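Print this page | E-mail to a friend

Water sitting on shared driveway after every rain, who do I call?

Asked by Ineke Verhoeven

Hi all. We're in a townhouse row, 18 units, shared asphalt lane out front. Since the resurfacing in March the water just sits there. Used to be gone in an hour, now it's still there next morning and my mum nearly went over on it Saturday. Strata says it's "within tolerance", whatever that means. Contractor was Boersma, they quoted me $455 to come back and look. Just to look!! Is this a council thing or ours? And is there anything I can do myself in the meantime? Grate at the low end seems clear, I poked a broom handle down it.

Answer 1

Not council. If its private lane it's yours, council only cares once it hits the street. Ring them anyway, sometimes they'll tell you where the old pipe runs.

Answer 2 (from Sanne De Haan)

Don't pay the $455 yet. Had the same fight at our place, took more than 2 months. What I'd do:

1. Get the original quote off strata. Look for the word "falls" or "grade". Ours said water to drain to pit, it didn't, so they had to fix it for nothing.

2. Chalk around the puddles once the rain stops, then again a few hours later. Write the time next to each line. Cheap and hard to argue with.

3. Photos while its still raining, from the same spot every time. Wipe the lens first, drops on it smear everything.
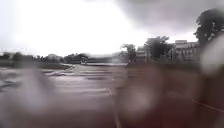
4. Letter to strata, not a phone call. Ask for it to go on the agenda. Keep a copy.

Check the grate height too. They often lay the new asphalt and forget to lift or drop the pit lid, so water goes round it. Straight edge and a level will tell you.

Answer 3

squeegee broom from Jandix, the wide one. Not a fix but gets the worst off the path for your mum

Related questions
Ziltwood decking gone slippery, what cleans it?
Surevura sealer on new asphalt, how long to wait?
Neighbour's downpipe empties onto my side
Moss between pavers, vinegar or no?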